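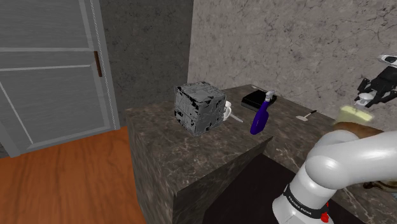 I finally made it to the open day at Rotari, after two years of telling Eleri Samuel I'd go with her and then coming up with a headache. The place is out past the Jeminport ferry lot, up a flight of stairs, and half of what they had on was simulation, so the first hour was all of us standing in front of a big monitor with our coats on. I thought I'd be bored. I was so not bored! They had a kitchen counter in dark marble with a white arm leaning in from the right, a little white cup-like thing up in its gripper, and a spray bottle lying on its side like it does under my own sink. Eleri liked the door best (she's redoing her hallway and wanted to know if they could send her the gray).

The woman running the demo was Morfudd Llewellyn, who talks fast and never once made me feel dumb. She told us the arm gets its practice in these made-up rooms before anyone lets it near a real dish. Every time they start it over, the stuff on the counter gets moved — sometimes the lighting changes too, or the wall. The task we watched had been run 267 times since Friday, and the whole set is called Dalgleish. I asked who Dalgleish was and she said it was a street she used to live on.

Then they let us try! You get a controller with way too many buttons, and you have to pick something up and put it down somewhere else. It took me nine tries. A kid in a soccer jersey did it in two and went off to find the cookies. What got me was how hard it is to tell how far away anything is on a flat screen. I kept closing the gripper on air and saying sorry to it.

Downstairs they have a real arm, in a room they call Trondetti, and we got eight minutes with it because the line was so long. It's quieter than I expected — I could hear Eleri's stomach over it.

Parking was a mess, by the way. Use the lot behind the bakery. They're doing another one in April and I already put our names down, so Eleri, if you're reading this, you're driving.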